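Finding and fixing tilted-grip faults when a robot fits desktop processors

Applies to: two-finger grippers placing LGA processors into motherboards already mounted in the case
Written by Stepan Zakharchenko, with test notes from Nazar Hutsuliak

We run a small refurbishing line at Drestar, where an arm takes the old processor out of a desktop PC and puts a tested one back in. In February the cell we call Skirker bent the socket pins on 3 boards in one shift. The force log showed nothing above the limit on any of them. The fault was a processor that had turned slightly in the jaws before it got to the socket, so one corner went down first. This page sets out how we found the cause and how to check for the same thing on your own cell.

Before you start

Put the cell in manual mode and set the arm to its slowest speed. Switch the PC off at the wall, unplug it and wear an earthed wrist strap. Keep your hands out of the case while the arm has power, even when it is standing still. If you need to reach in, press the emergency stop first and hang your tag on the gate.

You will need a scrap board with a working retention lever, a dead processor of the same size, a magnifier, a feeler gauge, lint-free wipes and isopropyl alcohol. Do not run any of these tests on a board you mean to sell.

Step 1: Stop and save the log

If the arm has faulted with a processor in the jaws, don't press resume. On our controller, resume carries on from the last point reached, and if that point is over the socket the next move is straight down. Save the log to the Erer folder under the board number, then make a note of the jaw width, the wrist angle and the height above the board.

Don't open the jaws yet either. A processor dropped from even a small height on to open contacts will bend them, and on most boards that is the end of the socket.

Step 2: Look at the part in the grip

Jog the arm up until there is clear space between the processor and the socket, but leave it inside the case. You want to see the part from the side, with your eye level with the edge of the green substrate. The edge should run parallel to the board. If it doesn't, you have a tilted grip and the rest of this page applies.

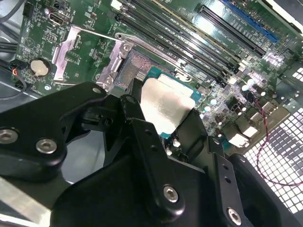 Once you know which way the part leans, write down the direction as well as the amount. A lean towards the same finger every time means something mechanical, such as a worn pad or a finger that has moved on its screws. A lean that changes from one pick to the next is more often a dirty pad or a badly seated tray.

Now move the arm sideways, away from the socket, and lift it out of the case. Watch the fan leads and the front panel cables as it comes up. Put the processor down on an antistatic mat and open the jaws by hand control.

Step 3: Check the fingers

Press the emergency stop. Wipe both gripping faces with alcohol and let them dry. Thermal paste is the usual dirt. You can hardly see a thin smear of it on black metal, but it lets the part slide under load.

Next, try each finger screw with the correct hex key. None of them should move. On Skirker one screw had backed out nearly a quarter of a turn, enough to let the finger rock when the jaws closed. We had last tightened it 1,430 cycles earlier. We now check the screws every 700 cycles and put a paint mark across each head so that any movement shows up.

Close the jaws on the feeler gauge and try it at the top and bottom of the gripping face. If it is held at one end and slides at the other, the faces are not parallel. Loosen the finger, square it against the gauge and tighten it again.

Step 4: Check the pick

A good gripper will still carry a part badly if it picks it up badly. Fit the dead processor in the tray and run the pick 4 times. After each one, stop at the lift point and look at the edge again. If the tilt is already there, the tray or the pick height is wrong. If it only appears during the move to the case, the grip is slipping and you should go back to step 3.

Nazar found that our Suvarna trays rocked on one corner when the locating pin was dirty. Cleaning the pin dealt with most of the small tilts left over after the screw had been tightened.

Step 5: Test over the scrap board

Open the retention lever fully and make sure the load plate is well clear of the socket. Run the approach with the dead processor and stop it at the hover point. Check the tilt, check that the alignment notches match the socket, then let the arm lower the part.

It should sit flat without being pushed. Release, retract and take the processor out by hand. Look across the contacts with the magnifier from two sides. Good pins make an even pattern from either direction, and a bent one catches the light differently from its neighbours.

Step 6: Change the program

Don't rely on the force limit alone. The pins bend under a very light load when it all lands on one corner, and our limit was set for a flat part. We added a stop at the hover point where the wrist camera checks the lower edge of the processor against the edge of the socket. If the two lines don't agree, the arm backs off sideways and asks for a person.

We also took the resume option away for any fault that happens inside the case. The operator now has to jog out and start again from the tray. It costs a minute or two each time.

If the tilt comes back after all this, take the fingers off and look at the pads for wear, then send the log and your notes to Stepan before running any more boards.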